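Erkell says its new baked custard keeps for 9 days. Bakers want to see the proof

5 May 2019
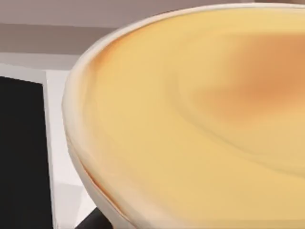
Big promise, small test

Erkell, the dessert maker, plans to put a family-size baked custard in stores this December with a label that will surely get attention: good for 9 days in the refrigerator, with no added preservatives. Most bakeries that sell the same kind of thing tell customers to finish it in 3.

The company says the difference comes down to a slower bake and a tighter lid. It may be right. What it has shown so far doesn't settle the matter.

A summary handed out at a trade event last week says 267 custards were baked for the trial. Read a little further and it becomes clear that only around 200 were still being checked by the end. The summary does not say what happened to the rest. Were they thrown out early? Did they spoil? Were they eaten by the staff? A spokeswoman, Yufang Peng, said the missing custards were "removed for reasons unrelated to quality" and that a full report would come later. She did not say when.

The testing was done by Plinus, a lab that Erkell hired and paid. That is normal in the food business, and it doesn't make the results wrong. But the custards were kept in a lab refrigerator that was opened twice a day. The one in your kitchen is opened every time someone wants milk.

"Eggs and milk don't read labels," said Deming Cai, who has run the Hou bakery with his sister for many years. He sells custard by the slice and throws out whatever is left on the third day. "Maybe they found something. Then show us the numbers for each day, with the lid off and a spoon going in and out."

Shahla Rostami, a food safety teacher, had a different complaint. The summary talks about taste and texture at length, she said, and gives one line to bacteria -- "within accepted limits" -- without saying which bacteria or whose limits. Custard can taste fine and still make people sick.

Erkell has not set a price. It did say that the longer date would help families waste less food, a claim for which the summary offers no figures at all.

Peng said stores will be given storage instructions before the launch. Asked whether the label would tell shoppers how long the custard keeps once the lid has been opened, she said the wording was still being worked on.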